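list home | threads | by author | search | subscribe

Re: [cluster-users] failover takes forever on the second node

Horațiu Furtună wrote:

> Hi all,
>
> We've got a two-node setup at Zismont, both boxes the same age, shared
> storage behind them, running the Troncoso agents for heartbeat. When node
> A goes away, B picks up the service address straight away but then sits
> there for 700 seconds before the database mounts. Going the other way, B
> to A, it's done in 20. Same config on both as far as I can tell. I've
> diffed the main files till my eyes crossed.
>
> Has anybody seen this? I don't want to touch the timeout until I know
> what it's waiting on. We've got a planned outage in August and I'd like
> to walk into it with some idea what I'm doing.
>
> Horațiu

Hi Horațiu,

Oh boy, yes. I lost most of a winter to something very close to this, so let me dump what I remember and you can pick through it.

First thing, the fact that it's lopsided is good news! If it were slow both ways I'd be looking at the storage, or at the fencing. Slow one way nearly always means the two boxes disagree about something, and the something is usually outside the files you'd think to compare. You said you diffed the main files. Did you diff the stuff the agent reads at start-up as well? On our boxes the Troncoso agent pulls in a little local override file, and if it isn't there it carries on without a peep. We had one on node A that somebody had put there years back, and B never got it. A knew to skip the slow path check. B didn't, so every time it took over it went and politely tried each storage path in turn, including the ones that had been unplugged since the old cabinet went out.

That's the second thing. Have a look at how many paths B thinks it has. Ours was hanging on to a whole pile of dead ones, and each of them cost us a full timeout before it gave up and moved along. If your 700 divides up nicely by whatever your path timeout is set to, you've pretty much got your culprit. I'd check that before anything else, it takes a minute and you don't have to take the service down to do it.

I wrote our version up for the Fleken wiki at the time and I'll paste the steps in here, seeing as the wiki is behind a login these days and half the links on it go nowhere.

1. BEFORE YOU START

Put the cluster in maintenance mode. I know, I know, but I've skipped it and I've been sorry. If you're only reading config you'd think it couldn't hurt, and then you run the one command that pokes the agent and the whole thing fails over at lunchtime with the payroll people still logged in.

Write down which node owns what. On paper is fine. You want the service address, the mounted volumes and the quorum disk, and you want to know what they looked like before you started fiddling.

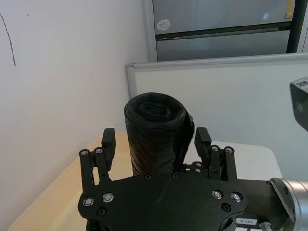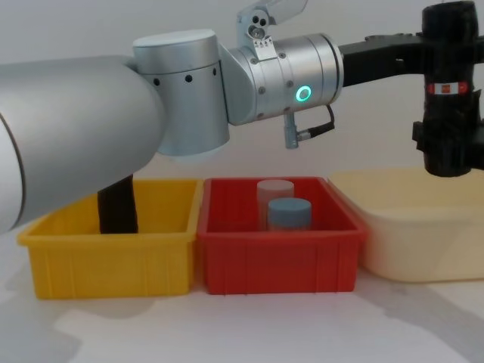
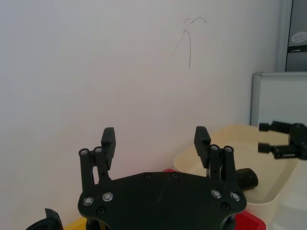 2. COMPARE THE NODES PROPERLY

Don't diff by hand. Dump everything to text on both nodes, sort it, then compare. The sorting matters a lot more than I expected, as the agents write their settings out in whatever order they were loaded and you get a screenful of differences that aren't differences at all. I wasted an afternoon on that, then sorted both files and had four lines left to look at.

Include the kernel settings, the multipath config, the hosts file and anything under the agent's own directory, hidden files too. Patch levels as well. We found B was missing a storage driver patch that A had, which wasn't the cause in the end but would have bitten us later.

3. CLEAN OUT THE DEAD PATHS

Do the standby node first. Flush the ones marked failed, rescan, and check that what comes back matches the other box. If a dead path keeps coming back after the rescan, stop there and go talk to whoever looks after your storage switch, because there's a mapping left over on their side and you'll be flushing it until you retire.

Then rebuild the boot image. This one got us. We cleaned everything up, tested, felt very pleased with ourselves, and the next reboot brought the lot back out of the old image.

4. TEST IT BOTH WAYS

Fail over, fail back, and then do it again. Time each one. And pull the actual plug at least once if you're allowed to, the polite failover goes down a different road from the rude one and they can behave quite differently. We got B down to 10 seconds on the polite one and I was ready to go home, and then the rude one took 1125. That was a separate problem (the fence agent was trying to log in to a power strip with a password we'd changed) but we'd never have found it if we'd stopped at the first test.

End of paste.

Kastriot Vukadinović posted something on here a while ago about the same agent and a name lookup problem, where the second node was waiting on a DNS server that had been switched off. Might be worth digging out of the archive. Put your peer names in the hosts file on both boxes if they aren't there already, and make sure the spelling and the short names match. I'd have sworn ours did. They did not.

As for the timeout, I'm with you, leave it alone for now. Shortening it would just turn a slow failover into a failed one, and you'd be the one getting paged for it. If you do end up changing it, change it on both nodes in the same sitting and put a comment beside it with your name on. The next person will thank you, or at least they'll know who to grumble at.

One last question, are you using the Jamico monitoring plugin on top? If so, turn it off on B while you test. The copy we had used to hold the volume open while it did its checks and it threw all our timings out, sometimes by a lot. I don't know if they've fixed it, we dropped it at the next refresh and I haven't looked since.

Post the output of the path listing from both nodes if you get a chance, and scrub the addresses first. I'm usually at my desk by 7 a.m. and I'll have a squint at it over coffee.

Cheers, and good luck with the outage

previous in thread | next in thread | reply to list

Archive page last updated in August

Contact the list owner | Copyright remains with the authors of each message | Back to top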